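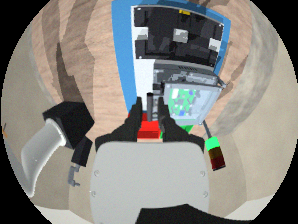 Simulated workstation for the circuit board exercise, looking past the gripper.

Are Machines Ready for Everyday Work? A Progress Note

The question most often put to this office is whether a robot can yet be trusted with an ordinary chore, at home or on the shop floor. Our answer for the present is a qualified one. Under the Pledora project, a two-finger gripper is being tested in simulation on a task that a new employee learns in a morning: handling a small circuit board at a test fixture and sorting it by result into a red bin or a green bin.

Since January the control software has been run through the full exercise 40 times. It finished without correction in 21 of those runs. Most failures came at the moment of lifting the board, when a small error in angle was enough to spoil the grip.
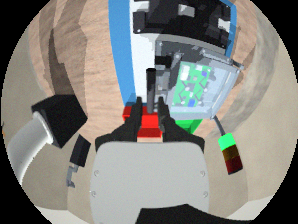
Plellen Institute, Department of Applied Automation

The Department selected this exercise for its resemblance to a wide range of other work. Loading a dishwasher, closing a lunch box and placing a part in a tester all require a machine to judge where a thin edge lies and how hard to press on it. Progress on one should carry over to the others, although the Department has not yet shown that it does.

Household work remains the harder case. A shop can fix its equipment in position and keep its lighting steady. A kitchen is rearranged several times a day by people who have no reason to consider the needs of a machine.

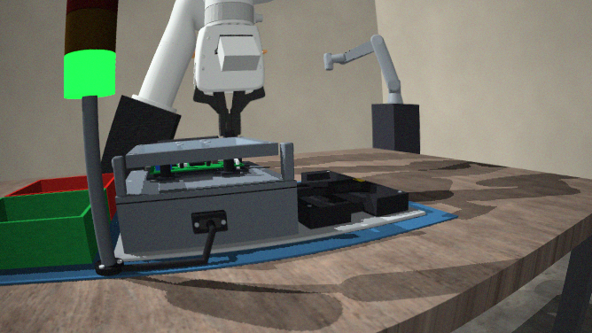 Lacey Dobson wrote to the Department that the comparison with a new employee is too generous, and that a person who dropped almost half the boards would not be kept on past the first week. She asked that future notes report the time taken for each run as well as the number completed, as a slow success may be of little use on a working line.

The Department accepts the second point and will publish run times in the next issue. On the first, the present figures are offered as a starting measure and should not be read as a claim of readiness.

Trials on physical equipment are planned at the Rolldale shop, where 2 benches have been set aside for a period of 6 weeks. Staff who wish to attend should write to the Department office.

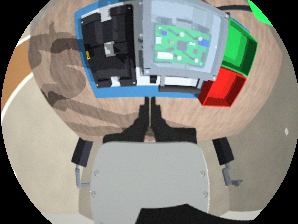 Green circuit board and black compartment, seen over the gripper fingers. Simulated view.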